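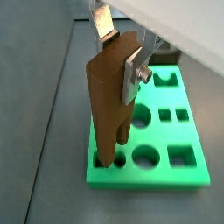
How tight should the fit be between a shape and its hole in a sorting board?

Loose enough that a child can get the piece in while holding it slightly crooked, and tight enough that the wrong piece stops at the surface.

The reply comes from Gertraud Koller, who has drawn sorting boards for the toy workshop Stavance for 11 years. Caoimhe Conneely runs the lending side at Mirkis, a toy library that keeps 1079 items on its shelves, and she sees the same boards after they have been used. I spoke to both of them at the Mirkis store room in June 2025.

Koller starts with the hole. "People draw the piece first and then cut an opening to match. I draw the opening, then reduce the piece. Corners are where it jams, so the corner of the piece gets a larger radius than the corner of the hole."

A round piece is the simplest case, as it can be turned to any angle. A square one has four correct positions. An oblong has two, and a shape without symmetry has one. Koller arranges a set by that number and regards size as secondary. She also avoids putting two openings of nearly the same outline next to each other on a first board. "On a second board I would put them side by side. The child is then comparing edges, and that is a different task."

Thickness matters more than buyers expect, she says. In a thin board the piece drops through or falls over, and the hole gives no guidance once the end is in. A thick slab holds the piece upright for part of its travel. The drawback is friction: a long bar inserted at an angle will wedge between opposite edges. Her remedy is a small chamfer round the top of each opening.

Conneely's concerns begin at the point where Koller's stop. Each board that comes back is checked, wiped and tried with every piece. "I put each one in and take it out again, by hand, slowly. If I have to push, it goes on the repair shelf." Dirt collects in the corners of the holes first. She uses a dry brush before any damp cloth, and leaves foam boards flat until the next day. Stored on edge, in her experience, they bow.

Missing pieces are the main reason a set is withdrawn. Mirkis withdrew 16 sets in April, and only four of them were damaged in any other way. Replacement pieces from another maker seldom work. Conneely tried blocks from a Strazds set in a Jatiment board of the same nominal size, and the square would not enter at all.

On colour the two disagree. Koller prefers pieces that do not match the board, so that the outline is easy to see against it. Conneely would like each set to have a single colour of its own, for sorting at the end of the day.

"She wants it for the shelf," Koller says. "I would print a mark on the underside."

Conneely replies that printed marks wear off, and that she has asked for moulded ones twice.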